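Students record packing tasks at home for Fovgate robotics project

Members of the robotics club at Fovgate College have begun the second stage of a project on how robot hands might be taught to pack and unpack ordinary boxes. The work is done with hand-held grippers, in bedrooms and living rooms, on whatever surface is free.
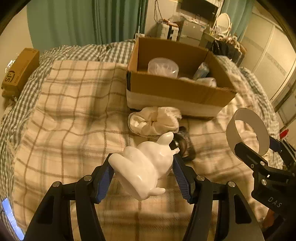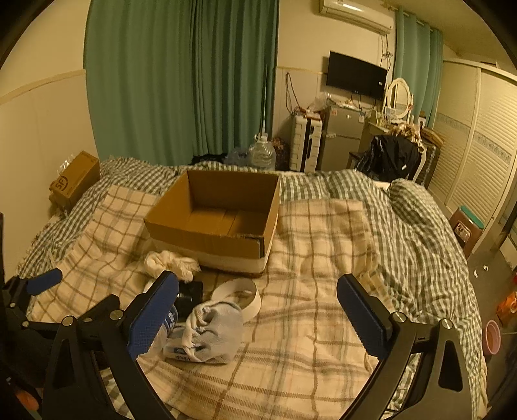

The project is called Parer and is led by Hamdia Mekonnen, a second-year engineering student. It was set up in April after the club decided to spend its equipment money on grippers instead of entering another line-following contest. Four students carry out the recordings and a fifth checks them.

Each recording covers one short task, such as taking an object out of a cardboard box, putting it down on a blanket or placing it back inside. The person doing the task may touch the objects only with the grippers. If a hand is used to steady something, the recording is thrown out and the task is done again.

By the end of the first stage the club had kept 111 recordings out of 169. Most of those thrown out had been stopped too early, according to Tsion Gidey, who checks the files in the evenings. A smaller number were lost when a memory card failed.

"The first week was slow," she said. "People would finish the task and press stop straight away, and we need a couple of seconds at the end with everything still. They are much better at it now."

The club began in the college workshop, with wooden blocks on a bench. Ruben Postma, who teaches electronics and supervises the group, said the blocks were useful for learning to handle the grippers but that the students had soon wanted something harder. Soft bedding and household things were brought in for the second stage.

"A block stays where you put it on a bench," Mr Postma said. "On a blanket it tips, or the blanket comes up with it. They have to plan the grip a bit more."

Students have been asked to use small items they already have at home and to leave out anything sharp or valuable. They may choose the order in which a box is filled or emptied, but must write it down before they start.

The recordings will be used to train a small program being written by Getachew Adugna and Tolera Mekonnen. It will be tried first on the workshop's table-top arm, which the students call Zimement. The arm can lift only light objects, and its wrist joint is due to be replaced before the trials.

The club meets in the workshop at 4 pm and is open to students from all courses. New members are given a practice session with the blocks before they take a pair of grippers home. Anyone wishing to join should speak to Mr Postma or leave their name at the workshop desk.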